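Search products, rooms, ideas
Go

Home goods > Baskets & trays > Divided trays

Praline divided wicker tray basket with handle

Light tan weave, shallow sides, compartments, raised handle divider down the middle. From Lusen.

1,762 saves
48 comments
Share

Shallow woven tray basket for all the stuff that lives on a table and has nowhere to go. Remotes. Tissues. Napkins. The charging cord everybody wants and no one will put back. Drop it in, done.

The Praline is the low one in our basket range. Rectangular, light tan, open top. No lid, no liner, no hardware to lose. If you need depth get the Fortin instead, it's the tall square one and it takes blankets. The Praline is for small things you reach for twenty times a day and don't want to dig for.

Why divided

We used to sell a plain open tray. Sold fine. Then the emails – everything slides to one end when you pick it up, pens under the napkins, keys under the pens. So this one has compartments, and the divider does double duty as the handle. It's raised, runs lengthwise, long horizontal slot cut into it so your fingers go through. Carry it one-handed from the coffee table to the kitchen and the left side stays on the left side.

Not a fancy idea. Works though.

What people put in it

Paper napkins one side, flatware the other. That's the big one, going by the comments. Second is the living room setup: remotes and reading glasses. After that it gets all over the place. Nail polish. Seed packets. Hair ties and brushes. Dog leash plus the little bags. Tea bags in one compartment and sugar packets in the other, for a break room. One customer keeps birthday candles and matches in hers and nothing else, all year, on top of the fridge.

Cords are fine. Thin ones settle right down in a compartment. Thick ones, the laptop brick type, will go in but they hog the space and you wont get much else next to them.
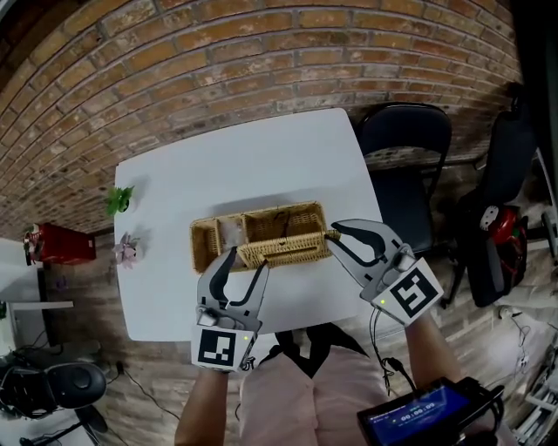 Color is a warm light tan, close to unbleached. On a white table it reads clean and a bit beachy, on dark wood it pops more. Wicker is a natural material so yours may be a shade lighter or darker than the next one. Not a defect. If you're buying a pair and want them close in color say so in the order notes and we'll pull two that match as best we can.

Looks good with small greenery nearby. A little fake succulent, a leafy pot, whatever you have. Keep real plants on a saucer – water rings and wicker don't get along.

Using the handle

Lift from the middle of the slot, all four fingers. Lifting from one end of the divider makes the tray tip toward the heavy side, and a shallow tray tips stuff out fast. Balance the load a little. Glass jars on one side with a few napkins on the other is asking for it.

Don't hang it from a hook by the slot. People ask. The weave will sag over time and the handle will go with it.

Don't load it up with cans. It's a tabletop tray, it's happy with light everyday stuff. For heavy jobs see the Lusen wood caddy, in Caddies & carriers.

Cleaning and care

Dust it with a dry paintbrush, the cheap kind. Gets into the weave way better than a rag. Crumbs – turn it over above the trash and tap the bottom. For sticky spots, damp cloth, drop of dish soap, wipe with another damp cloth, then let it air dry upside down. No soaking. No dishwasher, please, we have seen what comes out.

Keep it off radiators and out of full sun all day or it gets brittle and starts to snap at the corners. Dry winter house? Mist it lightly once in a while and let it dry before anything goes back in.

A stray end of cane sticking up is normal on a new one. Snip it flush with nail clippers. Don't pull it! Pulling opens the weave.

Putting food in it

Wrapped food is fine. Bread rolls with a cloth napkin underneath, fine. Nothing greasy or wet straight on the weave, it won't come out. We get asked about fruit – apples and oranges OK for a day or two, bananas OK, berries no. Line it if you're not sure. Any kitchen towel folded in half the long way does the job, tuck the edge down by the divider.

Fit

Measure your shelf before ordering. The handle stands up above the sides so it needs more headroom than a tray looks like it should. This is our number one return reason and it's a dumb one to pay postage on. Fine on open shelves, side tables, counters, the top of a dresser. Tight in most bathroom cabinets.

They don't nest or stack, handle gets in the way. If you want stackers, the Fortin low is coming back in April, same tan.

Shipping and returns

Ships from our Sirnton warehouse. Orders in before 2 p.m. usually go out same day, later ones go next morning. Free shipping over $80. Comes wrapped in paper inside a carton, no plastic. Might smell a bit like hay when you open it. Leave it out overnight by a window and it fades.

Returns are 20 days from delivery, unused, tag still on. Keep the carton till you've decided. Damaged in transit – send us a photo of the basket and one of the box, both please, and we'll send another. You don't need to mail the broken one back.

Quick answers

Is the divider removable? No. Woven in.

Can I paint it? You can. Spray paint, light coats, outdoors. Voids the return obviously. Brush-on paint clogs up the weave and looks lumpy, we tried it on a reject and it was not good.

Will it scratch my table? Bottom is woven too, so on high gloss or soft wood stick felt dots under the corners. On laminate or glass we haven't had complaints.

Does it come in white? Not in the Praline. We did a whitewash run once and the finish rubbed off on peoples napkins. Not doing that again.

Gift wrap? Paper and twine, tick the box at checkout. We can't wrap it filled.

Pet safe? It's not treated with anything strong but cats love to chew wicker and will absolutely shred a corner. Rabbits worse. Keep it up high.

Wholesale? Yes, cafes and rental hosts mostly. Email us for the sheet, don't use the cart for it, the cart doesnt know about wholesale prices and we end up refunding everyone.

From the comments

"Bought for the patio, napkins on one side forks on the other. Used it all summer and it still looks new, I bring it in at night."

"Smaller sides than I pictured but that's on me, it does say shallow. Ended up on my desk and I like it there better anyway."

"Wish the slot was a tiny bit wider, my husband has big hands and he carries it by the edges."

"Second one. First one is at my mom's now, she saw it and that was that."

"Tissues, lip balm, phone cord. Nightstand is finally clear."

"Came with one loose end, clipped it like it says. Good basket."

Show more comments (42)

Also in tan

Fortin tall square basket
Fortin low stacker – back in April
Lusen round bread basket
Lusen napkin holder, flat

Share this page
Save

Contact | Shipping | Returns | Wholesale
© Lusen, Sirnton. All rights reserved.
Back to top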